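The Case for Publishing Chair Dimensions

Tarek Farouk
2022-01-10
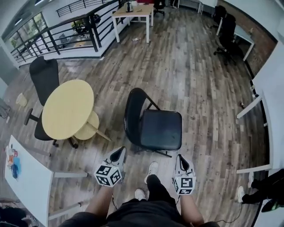
A folding chair with a padded seat, a two-level table set and a mesh-back office chair.

Seat height is the most useful number in a furniture listing and the one most often missing. A typical product page gives overall width, overall depth and overall height, which are shipping dimensions. They tell the buyer whether the item will pass through a door. They do not tell the buyer whether a person of a given leg length can sit in it for two hours with both feet on the floor.

My position is that any seller of seating should be required to publish four measurements: seat height with a person sitting, usable seat depth, width between the arms where there are arms, and the height of the lowest firm point of the back. All four can be taken with a tape measure and a weight. A trained person can record the set in a few minutes per model, and the result stays valid until the design changes.

The loaded figure matters more than the unloaded one. Foam compresses. A thick cushion with a soft core can lose 50 millimeters under an adult, and a seat listed at 460 then behaves like a seat at 410. For a tall buyer with a bad knee, that difference decides whether standing up requires the arms. A listing that gives only the unloaded height is accurate and of little use to him.

Seat depth has the opposite problem. It is sometimes published, but measured from the front edge of the cushion to the rear edge of the frame, including whatever thickness the back cushion takes up. The usable depth starts where the sitter's back stops. Sofas are the worst category. I compared the listings of two mid-priced sellers, Carnimach and Rosales, in September. Carnimach gave a depth to the frame. Rosales gave a depth to the cushion, labeled it the same way, and appeared to be selling a much shallower sofa. With a tape in the showroom the two were within 20 millimeters of each other.

The usual objection is cost. Small makers say that a measurement rule favors large companies with testing departments. I take this seriously for strength and fire testing, which need equipment and outside laboratories. It does not hold for dimensions. Binwood, a small shop that builds dining chairs to order, prints loaded seat height on every invoice. Its method is a bag of sand on a board, left for two minutes, with the height read at the front edge. The sand was already in the yard.

A second objection is that an adjustable chair has no single height. This is correct and easily handled. The seller publishes the lowest and highest loaded settings. Flavix already does so for its office range, in a table that takes up less of the page than the paragraph on fabric choices. The range is what the buyer needs, particularly at the low end, where many office chairs do not go far enough down for a short person at a standard desk.

A third objection is that buyers do not read the numbers. Some do not. Returns data would settle the question, but sellers treat it as private and I have not been able to obtain any. I can report only my own practice. I have advised on seating for offices and waiting rooms for long enough to have specified more than 200 models, and in most of those cases I had to write to the maker for the seat height. The answers took days. Several came back with the shipping dimensions again.

Old trade catalogs were no better. I own a reprint of a cabinetmaker's price book dated 1819. It lists chairs by wood, by number of turned rails and by the price of each added ornament. The height of the seat does not appear. A customer of that period could visit the shop and sit down, so the omission did limited harm. A customer ordering from a screen cannot.

The rule I would write is short. State the four dimensions in millimeters and inches. State the load used. Place the figures on the same page as the price. Allow a tolerance of 10 millimeters for upholstered seats and 5 for hard ones. Apply it to new models first and give existing models a year.

Tables should follow, with clearance under the apron as the required figure. I have left them out of this proposal to keep it small enough to pass.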